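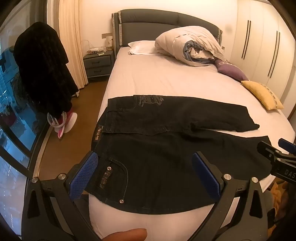

The bus to Oltitz left at ten past six, and Na-rae Hong had packed everything except the letter. She had read it so often that the fold had gone soft. Mr. Kumarasinghe wanted someone to run the ferry office through the winter. The pay was 672 a month, with a room over the ticket counter. He needed an answer by March.

She had never been on a ferry. Mavham was a grain town, 600 kilometres from the sea, and the closest thing it had to a harbour was the dam.

Her mother phoned at five.

"Have you eaten?"

"Yes."

"What did you eat?"

"Toast."

"Toast," said her mother, and for a while neither of them spoke. Then she asked if the room had a heater.

"I'll find out when I get there."

"You should ask before you get there."

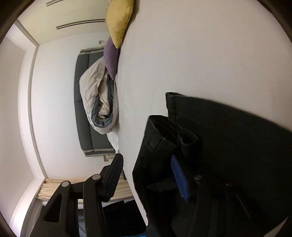 Na-rae put the letter in her coat and carried her bag down to the street. It had rained and the gutters were loud. She knew 13 people in Mavham well enough to say goodbye to, and she had said it to three of them.

The driver took her ticket and looked at it under the light.

"Change at Somach," he said. "The second bus waits if we're late."

"Are we going to be late?"

"Usually."

She sat near the back, on the side where the sea would be. Past the silos she took out her phone and wrote to her mother that she would ask about the heater. The answer came before they reached the highway. It said to ask about the blankets too.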